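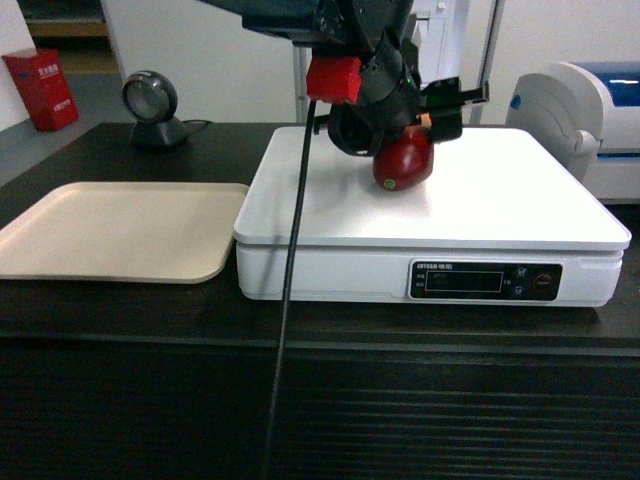
Settled-weight release is a method in robotic manipulation for deciding when a gripper should let go of an object that it has placed on a weighing surface. It was developed for produce weighing, a task in which a robot arm must move a fruit or vegetable onto a scale, release it without making it roll, and wait for a stable reading before the item is moved on. The typical workspace is a retail-style counter with the scale in the middle and other checkout equipment close by. A smooth oval item such as a mango is a common test object: held against a flat white platform with no rim to stop it, it has a narrow line of contact and can roll in either direction if the fingers open unevenly. The method treats the moment of contact, the transfer of load, and the opening of the fingers as separate phases, each with its own exit condition.

Background

Early pick-and-place policies for weighing tasks used a fixed release height. The arm moved to a stored position above the platform and opened the gripper. This worked for boxed goods of known size but gave poor results with produce, where the height of the item in the grasp varies from one attempt to the next. A release that was too high caused a drop and a bounce. A release that was too low pressed the item into the platform, so that the scale recorded the force of the arm along with the weight of the item.

Learned policies trained on human demonstrations reduced the first problem but often kept the second. Operators tend to press lightly on an object before letting go of it, and a policy trained on their motions copies the habit.

Method

The procedure begins once the item has been carried to a point over the platform. The arm descends at low speed under position control until the estimated vertical force at the wrist changes by more than a set threshold. Control then passes to a compliant mode, in which the arm lowers its commanded force in steps while the fingers stay closed.

During this second phase the controller compares two signals: the load still carried by the wrist and the width of the grasp. If the wrist load falls to near the known weight of the empty gripper and the width holds steady, the item is taken to be fully supported. If the width changes, the item is assumed to be turning between the fingers, and the arm lifts slightly and tries again at a new wrist angle.

Release is the third phase. Both fingers open together by a small amount and then pause. A short pause at this point lets a rounded item come to rest against one finger or the other before the gap becomes wide enough for it to gain speed. The fingers then open fully and the arm withdraws straight up.

The scale itself is not part of the control loop. This choice was made so that the method could be used with ordinary commercial scales that have no data output. The reading is taken afterward, either by an operator or by a camera trained on the display.

Evaluation

The main reported evaluation was carried out at the Trumley laboratory on the Trindik test counter, with results dated 30 Jul 2018. The set held 38 produce items, and the full series ran to 2,613 placements. Fixed-height release and a demonstration-trained policy served as baselines. Settled-weight release left the item on the platform more often than either baseline, with the largest gain on oval and round items. Flat-sided items showed almost no difference.

The added phases carry a cost in time. A full placement took 5 seconds longer on average than fixed-height release – most of it spent in the stepwise unloading phase.

Limitations

The method depends on a wrist force estimate that is free of slow drift. Cables attached to the arm are a known source of error, as a hanging cable that touches the counter or the scale can shift the estimate by an amount similar to the weight of a small fruit. Very light items may not cross the contact threshold at all. Soft items can deform under the grasp, which the controller may read as turning. In the Trindik series, 27 placements were stopped by the retry limit for this reason.

Variants

The Brandes variant replaces the wrist force estimate with motor current from the gripper and arm joints. It needs no added sensor but requires a higher contact threshold. The Bullier variant keeps the original sensing and adds a sideways search, in which the item is moved a short distance along the platform before release to find a more stable resting side.

See also

Compliant control
Grasp stability
Learning from demonstration
Slip detection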